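The Man Who Wants You to Own Less Would Like to Sell You Something

İlker Kahraman has a number for me before I've sat down. The average home he visits, he says, holds 1,346 things its owner hasn't touched in a year.

I ask where that comes from.

"From counting," he says.

How many homes?

"Eleven." He pauses. "It's a starting point."

Kahraman runs Turkeck, a home-organizing business in Plerden that has grown quickly on the promise of a calmer house. Clients sign up for the Piltwood method, named after the street where he used to live. It takes 4 visits and costs $1,000, and he would like me to know that people cry when it's over. I would cry too, I tell him, and he laughs, though not for long.

I've read enough books on tidying to be wary of them. They take up most of a shelf. So I came with one question, which was whether any of this lasts.

"It lasts if the person wants it to," Kahraman says. That sounds like a no to me. He doesn't agree. "You go to the dentist, you still have to brush. Do you call the dentist a fraud?"

Does he go back and check on people, the way a dentist would?

"Some of them write to me."

The happy ones, presumably.

"People who are unhappy also write," he says. "They write more."

His rules are simple enough. Anything that lives on a table has to earn its place there. Shelves get filled last. Small items that travel from room to room go in a basket with handles or low sides, and when the basket is full you stop and empty it. He is strict on that last point and got a little heated explaining it to me. A second basket, in his view, is how the whole thing falls apart. 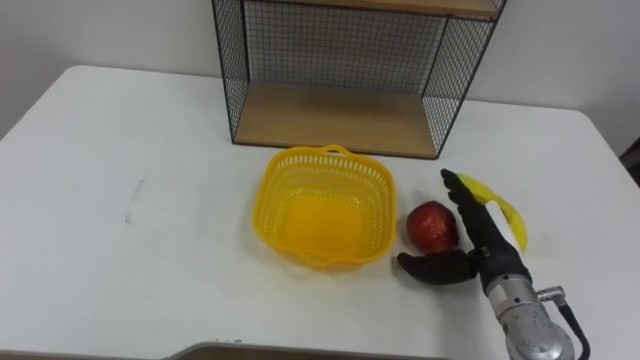
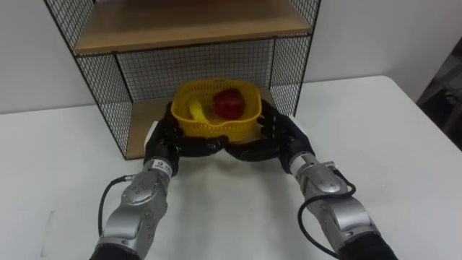 The trouble with storage

I bring up the fact that Turkeck also sells storage. Kahraman's online shop, Kaimal, carries bins, racks and drawer dividers, and clients get a link to it after the first visit. For a man who tells people to stop buying things, it's a busy little store.

"You can't put your keys in a philosophy," he says.

You could put them in a bowl you already own, I say, and he gives me that one. He tells clients to use what they have first. Then he admits that most don't wait. "They want the new box. I tell them wait a month. They order it Wednesday night."

And he fills the order?

"I fill the order."

He won't say how much of the business is the shop. He does say that he has stopped selling lidded bins, over the objections of his partner, after seeing too many of them stacked in closets with the tape still on.

I liked him better for that than for anything in the method. He was also frank about his own garage, which his wife has asked him not to let journalists see. There are skis in it. He doesn't ski.

As for whether a cleared table makes anyone calmer, he has no proof and I don't think he is looking for any. When I press him he talks about his mother, who kept every jar she ever opened and was, by his account, the calmest person in the family.

"So maybe it doesn't work on everybody," he says.

I went home and cleared off my kitchen counter. By dinner the mail was back on it.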